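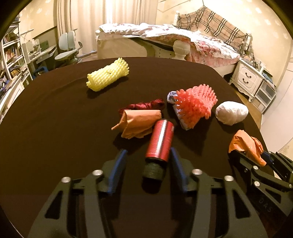 Can a machine clear off a table in a normal bedroom yet? I've been reading and watching what I can on this since December. Thread.

Short answer: parts of it, slowly. Picking up one known object from a known spot is mostly fine now. A tabletop with ribbon, crumpled paper and fruit netting on it is still hard work.

The trouble is soft stuff. A mug has one shape. A wad of paper has a new shape every time you touch it. The foam nets that come on pears are worse – they squash, spring back and hook onto whatever is next to them.

A spool is the easy one of the bunch. It's stiff, it's round, and two fingers closing from the sides will hold it upright. If every item in my house was a spool I'd have bought a machine already.

Ribbon is a different problem. Grab one loop and you may lift the whole bundle, or you may pull out a long tail and drag everything else along with it. People fix that halfway through without thinking. Most machines finish the move they started.

Plastic bags: easy to pinch, hard to do anything with after that. The bag hangs off the fingertip and blocks the view of whatever is under it. Dropping it into a bin is harder than it sounds, too, and a light bag can cling to the finger when the jaw opens.

I went to a demo by a company called Dovulik. Their arm had 160 pieces of packing trash to sort into two bins. It finished 65 before they ran out of time. It was two hours. A kid could do the lot before lunch.

To be fair to them, it didn't break anything, and the 65 were all in the right bin. The staff only stepped in 5 times, mostly for paper that got stuck under the edge of the tray.

Sistano sells a tabletop tidying arm for $1599. I asked if it could handle a table next to an unmade bed, with a chair in the way and the curtains open. The answer was that it works best on "a prepared surface." So I'd have to clean up before it cleans up.

Shop floors are further along. Rankin runs a packing line near me and the arms there do the same box all shift. Same light, same height, same box. The leftover wrap and paper scraps on the floor still get picked up by a person with a broom.

That split makes sense to me. A shop can change the room to suit the machine. At home I'm not moving the bed, the bookshelf and the nightstand so an arm can reach the far side of a table.

The part I do find promising is two grippers at a time. One holds the bag, the other picks up the small thing. That's how I do it by hand, and a lot of chores don't work with only one – folding, tying, opening a sack.

Another thing is deciding what's trash. Is a peach-colored wad of paper garbage, or is somebody saving it to wrap a present? The ribbon goes in a drawer. The netting gets thrown out, unless there's a craft project going on. You have to ask the person who lives there.

Flastmont says its next model will ask you by voice before it throws anything away. I'd take that over speed. I can wait an hour for a clean table. I can't get a thrown-out receipt back.

So, for now: dishes into a rack, sometimes. Boxes on a line, yes. A table full of crumpled paper and string, I'd still do it myself. If you own one of these arms and it handles ribbon, please post a video with no cuts in it.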